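**Gripper clips the divider on the way into a crate slot, but only with the wrist camera pose. What am I missing?**

Posted 2018-07-30 in Planning and Perception

Hi all, and thanks in advance for reading, I know this is a long one. I've been building a bottle-crate task in Kurnon (the simulator) with Cirillo doing the motion planning. The arm picks a bottle by the neck, carries it over the crate and lowers it into a slot. With poses straight from the simulator it's lovely. When I switch to poses estimated from the wrist camera, the planner still reports a valid path, and then I get contact with a divider on the last stretch down.

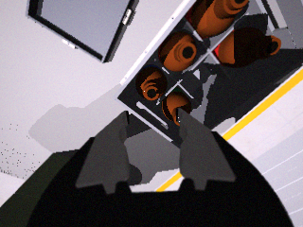
*Wrist view, fingers open, near corner of the crate just above them.*

I ran 749 trials overnight and 165 of them logged a divider contact. The error isn't random either. It leans the same way nearly every time, toward the short end of the crate, and it gets worse when the wrist is turned. I've already checked the hand-eye transform (twice!), and I've tried a finer collision mesh, which made planning slower and changed nothing else. 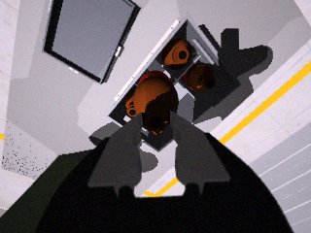
My pose estimator fits the crate rim first and then places the slots from the known model, so in theory a bottle blocking part of the view shouldn't matter much. Could the shadows be pulling the rim fit sideways? Or is this a timing thing? I'm fairly new to all this and would be grateful for any pointers, even "go read the manual," as long as you tell me which page.

**Answer 1** (accepted)

Welcome! You've described this very nicely, and I think you have two separate problems sitting on top of each other, so let's take them one at a time.

The first is the shadows. Look at how dark the inside of the crate gets in your wrist views, with hard shadow edges running over the bottles and the walls. An edge-based fit will happily grab one of those and call it a divider. I'd fit to the long pale rim only and throw away everything inside it. You can test the idea cheaply by turning off shadow casting in Kurnon and running the same seeds again.

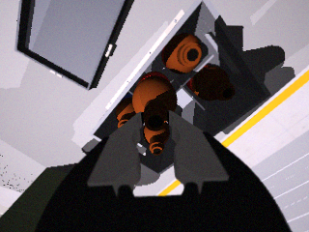 ### The second problem: stale transforms

Worse when the wrist is turned smells like timing to me. If you look up the camera transform at "latest" instead of at the image timestamp, you're pairing an old picture with a new arm position. Do the lookup with the stamp from the image header, and while you're debugging, let the arm settle before you grab the image. I had a lag of about 115 ms on my own setup and it took me most of January to find it – please learn from my suffering.

One more small thing. Once the bottle is in the fingers, attach it to the gripper in the planning scene. Otherwise Cirillo plans for bare fingers and has no idea there's a wide bottle body hanging underneath them.

**Answer 2**

just pad the dividers by a few mm, worked for me

**Answer 3**

Padding can help, but go gently, because narrow slots close up quickly and then you'll be back here asking why no plan is found. I'd add an overhead or side camera to the simulation, purely for looking at. From the wrist it's awfully hard to judge how high the bottle is above the slot, and from outside you can see it right away.
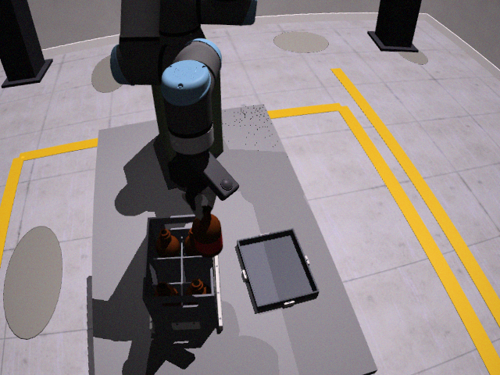
Urkuseck Help – Sunholm Manipulation Software Group

Also, have a look at how the last part of the motion is planned. If it's one free-space plan all the way to the goal, the joints may take a slightly curved route down. Stop above the slot, then do a straight Cartesian descent at low speed, and check the fraction of the path that was solved before you execute it. Anything under 1.0 should be a refusal.

**Comment from the asker:** Thank you both so much! The timestamp was a big part of it. I reran with the stamped lookup and the bottle attached, and the lean is gone. I still see the odd contact with shadows on, so the rim-only fit is next on my list.

Viewed 3,057 times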